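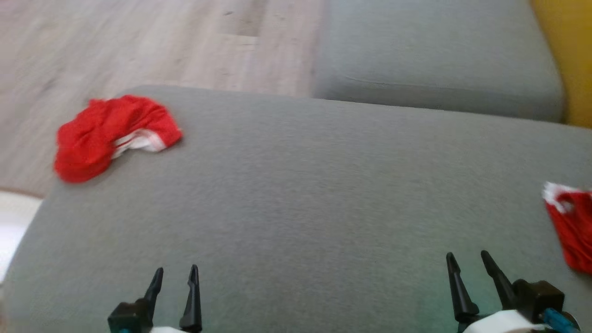 Getting through the washing without losing a whole evening

I used to do all our laundry in one heroic go, and by bedtime there would be a mountain on every chair in the house. These days I do a little most days and I'm much less grumpy about it. A few of you asked how I manage it in a small flat with no tumble dryer, so I've written down the bits that have stuck.

Sort before it goes in

I keep two bags on the back of the bathroom door, one for darks and brights and one for everything pale. Whoever takes a sock off puts it in the right bag (that's the theory). Anything new and strongly coloured goes round on its own for the first couple of washes, at 30 degrees. If you aren't sure about a colour, dab an inside seam with a wet white cloth and press hard. Any colour on the cloth and it stays out of the mixed load.

Turn jeans and printed T-shirts inside out, do up the zips, and check every pocket. I once washed a whole packet of tissues with a black jumper and was still picking bits off it in October.

Less powder than you think

My friend Ruth Chambi got me to try this one. I'd been filling the scoop to the top for years, and our towels were as stiff as cardboard. I cut it down to the amount on the box for soft water, which is what we have here, and they came up lovely after three or four washes. Skip the fabric softener on towels as well! It coats the loops and they stop drying you properly.

If the machine has started to smell, run it empty at the hottest setting with 200 ml of white vinegar in the drum, then wipe round the rubber seal with an old flannel. Leave the door open afterwards. Don't ever mix vinegar with bleach, or use one straight after the other.

Drying indoors

Our airer is a Stida, second-hand and slightly wonky, and it lives by the window in the back room. Leave a gap between things, even if it means hanging less. Shirts go on hangers along the top rail, and socks go round the edge where there's most air. I give everything a good hard shake first – it saves so much ironing. An extra spin helps too, and I'd do that long before I paid for a heated airer.

Open the window a crack while it's all drying, even in winter, or you'll be wiping mould off the wall behind the wardrobe by spring. Ask me how I know.

Folding and putting away

I fold straight off the airer into piles by room, and each pile goes to its room before I sit down. Small things like pants and gym shorts I don't really fold at all, they just go flat in a shallow drawer. Bed sets get tucked inside one of their own pillowcases, so you only have to grab one bundle when you change the bed.

And the odd socks – I have a shoebox for those. Every couple of months I tip it out, pair up what I can and use the rest for cleaning the taps. Next time I'll do stains, as I've had a lot of questions about turmeric.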